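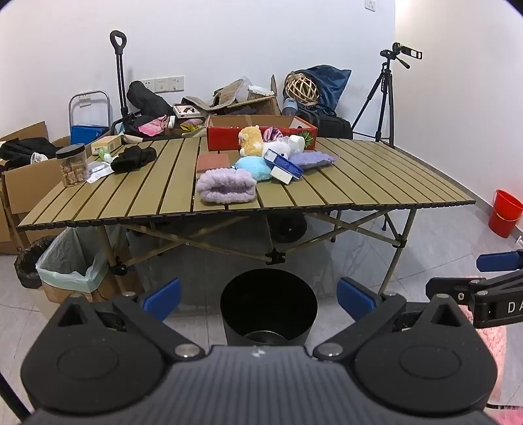
A folding camping table with a slatted top, and a trash bin on the floor.

Home Fire Safety: Tips for Kitchens, Laundries and Workshops
Sterkley District Fire Service – Community Information
Last reviewed 05/01/2022

The Sterkley District Fire Service provides the following advice to householders, tenants and landlords. It should be read together with the instructions supplied with each appliance. Residents of units should also follow the evacuation plan displayed in their building.

In the kitchen

Remain in the kitchen while anything is frying or grilling. If you must answer the door or the telephone, turn off the burner first. Keep tea towels, paper towel, oven mitts and food packets well back from the cooktop, and turn pot handles inward.

Keep a lid or a flat baking tray within reach whenever you cook with oil. Should the oil catch fire, slide the lid over the pan if it is safe to do so, turn off the heat and leave the pan where it is until it has cooled completely. Water must never be used on burning oil. If the fire is not out at once, leave the room, close the door and call emergency services from outside.

Range hood filters collect grease and should be washed in hot water and dish detergent. Households that fry often may need to do this every month. Toasters should be unplugged before crumbs are emptied.

In the laundry

Clean the dryer lint filter after every load, and check the vent hose for kinks. Allow the cooling cycle to finish. Clothes or cloths that have been in contact with cooking oil, massage oil or wax may still hold residue after washing and can heat up on their own when left folded in a warm pile. Dry such items on a line.

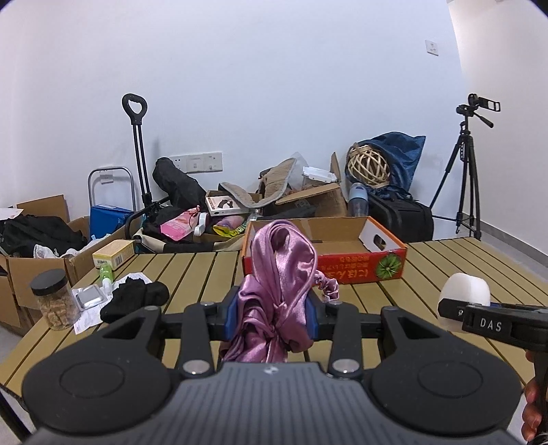

Rags used with linseed oil, decking oil or certain wood stains carry a similar risk, and residents are often surprised by it. Spread used rags flat outdoors, one layer thick and away from buildings, until they are fully dry and stiff. They may then be placed in a metal container with a tight lid, covered with water, and taken to the hazardous waste counter at the Gristinach Road depot. Do not put them in a kerbside bin.

In the workshop or garage

Store petrol, thinners and methylated spirits in approved containers with the original label, away from water heaters and pilot lights. Only small quantities should be kept at home. Sweep up sawdust at the end of each job, and empty the dust bag before putting a sander away.

Charge power tool batteries on a hard surface with the charger made for them. A battery that is swollen, leaking or unusually hot should not be charged again. Avoid charging overnight or in a hallway that forms part of your way out.

Smoke alarms

Press the test button on each alarm monthly. Vacuum the cover twice a year – the October clean is a convenient time for one of these – and replace the whole alarm once it reaches the expiry date printed on the base. Alarms should be fitted on every storey and outside each sleeping area. Do not paint over them.

Tenants who find that an alarm does not sound should notify the landlord or agent in writing and keep a copy.

Home visits and printed copies

Residents may request a home safety visit, which takes 90 minutes and is free of charge. Visits are arranged by Gönül Yalçınkaya, Community Education Officer. Questions on solvent storage and home workshops should be directed to Jhosep Agudelo, Fire Prevention Office. Please allow 27 days for a booking.

Printed copies of this page, in standard or large type, are available at the front counter of Station 5. Written requests may be sent to PO Box 2092, Sterkley. These contact details are for general enquiries only and must not be used to report a fire.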